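The Butterfly Room — Gallery

Posted Aug 19, 2022

The butterfly paper came first. I bought it in January from Stelside, in the clearance bin, on the theory that a wall of butterflies would make me a more cheerful person at a desk. The results are still coming in. What it has done is attract other things. You put up butterflies, and before long you feel you owe them some flowers, and then you are a grown adult comparing pompoms in a store aisle.

Everything that blooms on this page is artificial. I have killed a cactus and two pots of mint, and the mint was supposed to be impossible. The pretend kind asks for a wipe with a soft cloth every so often and never looks at me in that way.

Most of the money went on the marble top, which came from Piris and took 40 days to arrive. The man on the phone had said up to 30. It is gray and white, it goes with everything, and it shows every crumb from a distance I would not have thought possible. I have stopped eating toast in there.
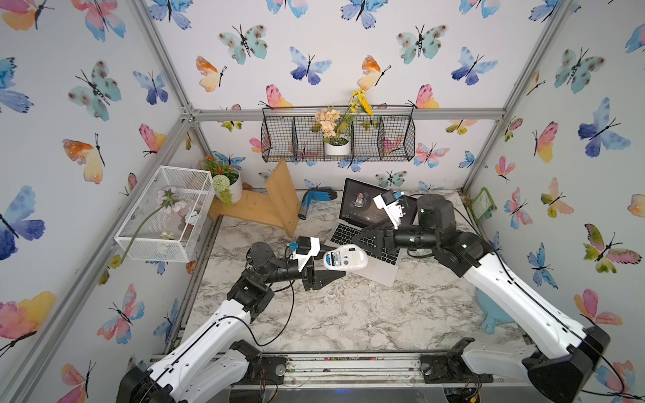

Laptop open, mouse on its side, glove at the back. The orange flowers have the best seat, up on the pine.

The pine boards are left over from a shelf. The shelf was going to be a beauty (I had a drawing) and then I measured the wall again. One board now lies flat in the corner and holds up the flowerpot. The other stands next to it, leaning, much like someone waiting for a bus. Visitors ask if it's a design feature and I say yes.

The pot is from Jimness, white and round, and the arrangement came with it: orange flowers, plenty of leaves and one pale green pompom. I am told the pompom is meant to be a chrysanthemum. I have decided to like it.

The wire basket on the left wall was sold to me by Ó Gríofa as a mail organizer. It held mail for one evening. These days it holds a pale pink flower with a stem too long for it, so the stem hangs down over the front in a way I first found annoying and now tell people is relaxed. The little white bits in the bottom are flower pieces too. I keep meaning to glue them to something.

As for the work glove, black and blue, it belongs in the garage with its partner. It has been carried back there 3 times this summer.

A few people have asked for the wallpaper name, and I'm sorry to say the label went out with the wrapping. It has a pale white background and butterflies all over, if that helps at the store. Hang it from the window side and work inward. I went the other way, and there is a butterfly behind the door with one and a half wings.

Total spent on the room so far is $960, most of it marble. Next up is a lamp — nothing with petals.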